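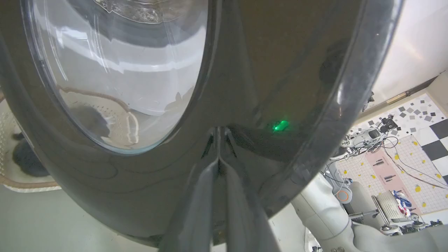

Fig. 1. Front-loader door with its window, laundry basket off to the left.

Household Textiles, Unit 4: The Front Loader
Handout to go with lecture 4, room 248

Hi all. I talk too fast in this lecture (I know, I know), so I've typed up the parts people always ask me to repeat. Yareli Tapia went through last year's version with a red pen and a lot of it is better because of her. Bring this to lab in October, when we do the gasket session.

1. The door

I love starting with the door! Most people look at it every few days for years and never think about it. The window on a front loader bulges inward as a deep bowl, and the bowl has a job. It keeps the clothes back in the drum, away from the rubber seal, and it gives them a slope to tumble off. If you've ever wondered why you can't just swap in a flat panel, well, go ask Eustaquio Camacho about the rental unit in Landville where somebody tried.

Look at Fig. 1 for the smoky, see-through surface of the door and the clear window set into it. Curved glass does funny things with light. You get white streaks and bands across it, and you get the basket a second time, stretched, with its little rows of holes. When you check a door for residue, learn to tell a reflection from a film. Move your head: a reflection slides along with you and detergent film stays put. Then wipe with a damp cloth anyway.

Words I'll use without stopping to define them:
Bowl - the inward-curving glass
Gasket (or boot) - the rubber ring between drum and door
Trim - the ring around the window
Strike - the little hook that catches in the lock

2. The basket

Perforated plastic is my favorite for laundry that has to wait. Air gets through the sides, so a slightly damp towel has a chance. It still won't dry a wet one, so please hang those up first. A rounded rim is kinder to knits than a wicker edge, which grabs loops. (I lost a good cardigan to wicker and I'm still sore about it.)

Park the basket beside the machine, on the side away from the hinge if the room lets you. Then the door swings free and you're not reaching around it with an armful of socks.

3. Darks, and fuzzy darks

Charcoal and black fabrics with a soft, fuzzy face show everything. Pale lint from one bath towel will ruin your afternoon. My routine:

Turn the piece inside out.
Check pockets for tissues. Check again.
Wash with other darks, cold, on a slower spin.
Use less detergent than the cap suggests - half is plenty in soft water.
Take it out when the cycle ends and shake it hard, twice.

Signe Lindqvist will tell you to brush fleece before washing as well as after. We disagree about this and you're welcome to take her side in lab.

Load size: for cottons, fill the drum until you can fit your hand upright above the clothes. For fuzzy things stop at half. They need room to move or the lint has nowhere to go.

4. After the wash

Leave the door ajar. Pull back the lower fold of the gasket and dry it with a rag, and go all the way around, because the bottom is where the coins, hair and gray slime collect. If there are small kids or a cat at home, prop the door only while you're in the room, and look in the drum before every load.

Reading and homework

Read pages 96 to 104 in the course pack, the Cárdenas chapter on seals and doors. It's short and a bit dry but the diagrams are great. Then keep a wash log for your own household: what went in, what program, how the lint looked after. Dayana Olvera's log from last year had 19 entries and is in the binder outside my office if you want to see what a really good one looks like.

Logs go in the tray by the lab sink before lecture 5.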